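Small Boxes, Tidy Shelves: Household Notes from Ovton
2021-01-29

When I moved to Ovton, my kitchen had one deep cupboard and one drawer which did not close. I kept everything in the cupboard, and each time I wanted the baking powder I took out half of the shelf. After the first winter I changed to open boxes without lids, and I have kept this system until today. I write here what I have learned, in case your cupboard is also deep and dark.

Measure before you buy

Measure the depth of the shelf, the width, and also the height to the next shelf, from the inside. Then take away a little for your fingers. A box which fits exactly is a box you cannot pull out. My cupboard has a hinge which takes space on one side, and I forgot it the first time. Two boxes went back to the shop in Plonow with me on the bus.

Tall bottles need tall sides. Oil, vinegar and washing liquid fall over very easily when the box is low, and then the whole row goes like dominoes. For spices and small packets, low sides are better, so that you can read the names without lifting anything.
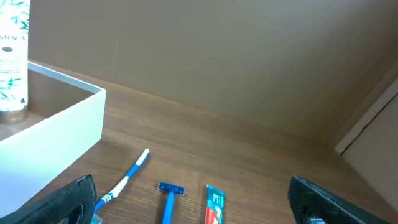
A tray with tall sides, with a bottle standing up in it.

Oil and sticky shelves

Every oil bottle drips in the end, also the good ones. Put a folded piece of kitchen paper under it and change the paper when it becomes yellow. If the shelf is already sticky, do not begin with water. Rub a few drops of fresh cooking oil into the old grease, wait 8 minutes, and wipe with a dry cloth. Only after this use warm water with washing-up liquid. On painted shelves, try first in a corner where it is not seen.

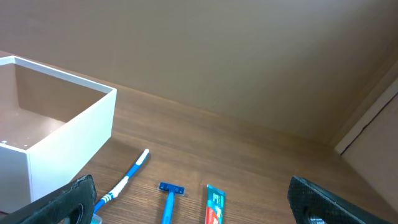
Flour and sugar are best kept in jars which close well, and the jars can then stand together in a box. Never pour flour directly into an open container, even if it looks practical. Moths find it. A plain white box with no lid, like this one on the wooden table, is good for closed packets and jars, and on the white sides you notice a spill early. Wash it, dry it fully, and only then fill it again. If you have had moths, throw away the opened packets, vacuum the corners and the small holes for the shelf pins, and wipe everything with vinegar. I freeze new flour for 9 days before it goes to the cupboard. My aunt thinks this is too much, but she has moths.

Labels

Paper labels come off in a damp kitchen. I use masking tape and a soft pencil, and I write the name on the front and the date on the back. The tape comes away clean if you change it each October, when I do the big tidying. Older tape leaves glue, which you can remove with a little of the same cooking oil.
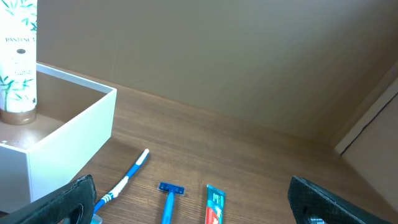 Thin walls take less room on a narrow shelf.

Taking care of a wooden worktop or table

Wipe along the grain and not across it. For a dull surface I mix 100 ml of warm water with a teaspoon of mild soap, wet the cloth, and squeeze it very well. The wood should look dry again almost at once. If you have an oiled surface, give it new oil when water no longer stays in drops on top, and leave it in peace overnight. Keep the oily cloth outdoors, spread flat, until it is hard and dry, for it can catch fire by itself when it is crumpled.

White rings from cups I rub softly with a paste of bicarbonate and water. It works on most rings, not on the black ones.

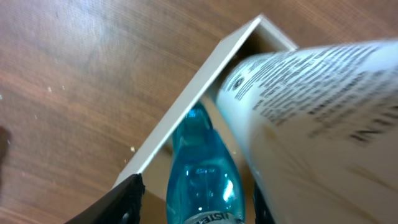 Light board against warm brown wood.

Boxes of board

Board is cheap and light, but it does not like a wet shelf. Cut a piece of baking paper for the bottom and replace it when it is stained. When a corner becomes weak, glue a strip of card on the inside and hold it with clothes pegs for 14 hours. Do not use board under the sink. There I have a plastic basin from the market in Masden, ugly and very strong.

Next time I will write about the drawer, which still does not close.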